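모신몬트 공동세탁실 정비 사업 중간 경과 보고

수신: 딘즈카 재단 생활지원팀
구분: 2차 중간 보고 (5월분)

1. 요약부터

지난 보고서에 "5월이면 대체로 정리가 끝날 것"이라고 적었습니다. '대체로'라는 말을 넣어 둔 과거의 저에게 감사하고 있습니다. 세탁물 회수와 분류는 자리를 잡았고, 칸막이로 나눈 정리 구역도 쓰기 시작했습니다. 반환 절차는 아직 손볼 데가 많고, 양말 문제는 별도 항목으로 뺐습니다.

2. 회수와 분류

입주 가구 가운데 49가구가 신청했습니다. 처음에는 비닐봉투로 받았는데, 봉투는 묶는 순간 누구 것인지 알 수 없게 된다는 사실을 첫 월요일 아침에 배웠습니다. 지금은 바구니로 받습니다. 바구니마다 이름표를 달고, 이름표에 적힌 번호를 접수장에도 적습니다. 바구니에 정해진 양보다 많이 눌러 담는 분이 여전히 계십니다. 뚜껑이 없는 물건에 '가득'의 기준을 정하는 일은 생각보다 철학적이어서, 결국 "손잡이를 양손으로 잡았을 때 옷이 턱에 닿지 않을 것"으로 합의했습니다.

흰옷과 색깔옷을 나누는 규칙은 안내문을 네 번 고쳤습니다. 가장 많은 문의는 흰색과 빨간색이 한 벌에 같이 있는 옷을 어느 쪽에 넣느냐는 것이었습니다. 첫 안내문에는 답이 없었고, 두 번째 안내문에는 답이 두 개 있었습니다. 현재 규정은 "진한 색이 조금이라도 있으면 색깔옷, 처음 빠는 빨간 옷은 단독 세탁"입니다. 규정이 생기기 전에 분홍색이 된 수건 13장은 걸레로 전용하여 잘 쓰고 있으며, 비품 구입비에서 그만큼을 뺐습니다.

3. 정리 구역

원래 계획은 벽을 새로 세우는 것이었습니다. 견적서를 받아 보고 계획을 바꿨습니다. 간톤에서 내놓은 이동식 칸막이를 들여와 정리 구역을 둘렀고, 옆에 천을 씌운 의자를 두었습니다. 앉아서 개는 분과 서서 개는 분의 비율은 조사하지 않았습니다만, 의자에 대한 불만은 접수되지 않았고 칸막이에 대한 불만은 꾸준합니다.

불만의 내용은 주로 칸막이가 움직인다는 것입니다. 바퀴가 달렸으니 움직이는 것이 본분이기는 합니다. 다만 기댈 때마다 본분을 다하는 바람에 5월 중순에 배치를 다시 잡았습니다. 칸막이끼리 만나는 모서리부터 맞추고 나머지를 이어 붙이는 순서로 했더니 한나절에 끝났습니다. 같은 일을 지난달에는 반대 순서로 이틀 걸려 했습니다.

바닥은 덮개를 깔지 않고 그대로 씁니다. 긁힌 자국이 조금 있지만 비질이 쉽고, 떨어진 옷이 잘 보입니다. 깔개 구입비로 잡아 둔 금액은 이름표와 바구니 보충에 쓰게 해 주시면 좋겠습니다. 항목 변경 신청서는 따로 올렸습니다.

4. 반환 절차

갠 빨래를 돌려드릴 때 확인 서명을 받기로 했으나 서명률이 낮습니다. 저녁 7시 이후에 찾아가시는 분들은 대개 서명보다 저녁밥이 급하십니다. 다음 달부터는 이름표를 떼어 상자에 넣는 것으로 서명을 대신해 보려고 합니다. 이름표가 없어지면 이 항목을 다시 쓰게 될 것입니다.

5. 양말

주인을 찾지 못한 양말이 14짝입니다. '켤레'가 아니라 '짝'으로 적은 것은 오기가 아닙니다. 게시판 옆에 걸어 두었더니 두 분이 와서 한참 보고 그냥 가셨습니다. 다음 보고 때까지 보관하고, 그 뒤의 처리는 재단의 지침을 따르겠습니다. 지침이 없으면 만들어 주십시오.

6. 비용과 남은 일

세제는 예상보다 덜 썼습니다. 흥 상회에서 대용량으로 바꾼 덕이며, 대신 계량컵이 자꾸 사라져 컵값이 조금 늘었습니다. 남은 일은 반환 절차 변경, 흰옷 안내문의 다섯 번째 개정(마지막이라고는 쓰지 않겠습니다), 칸막이 바퀴 점검입니다. 바퀴는 잠금이 되는 것으로 바꾸는 안과 그냥 두고 기대지 말라고 써 붙이는 안이 있고, 비용은 뒤쪽이 압도적으로 유리합니다.

빨래 바구니와 칸막이 자리
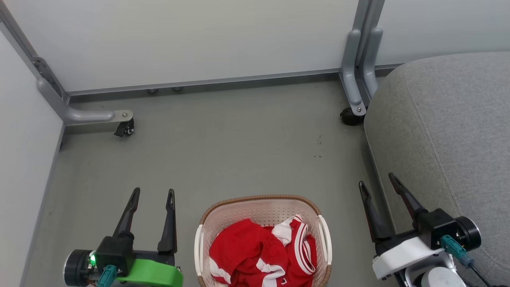
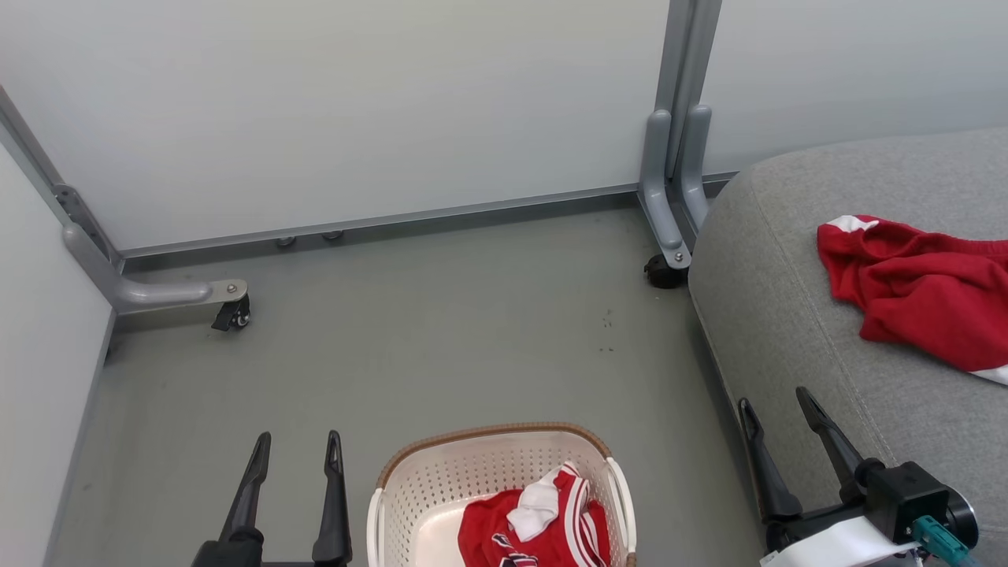

초안을 돌려 읽은 뒤 누스라트 아프리디 님이 보내온 의견도 그대로 붙입니다. 기대지 말라고 써 붙이면 다들 그걸 읽으려고 칸막이에 기댈 테니 돈이 들더라도 바퀴를 바꾸자는 것이고, 흰옷 안내문은 글을 더 고치지 말고 색깔별로 바구니를 따로 두는 편이 빠르겠다고 합니다. 양말은 한 달만 더 기다려 달라고 했습니다. 그중 한 짝이 자기 것 같은데, 나머지 한 짝을 집에서 아직 못 찾았다고 합니다.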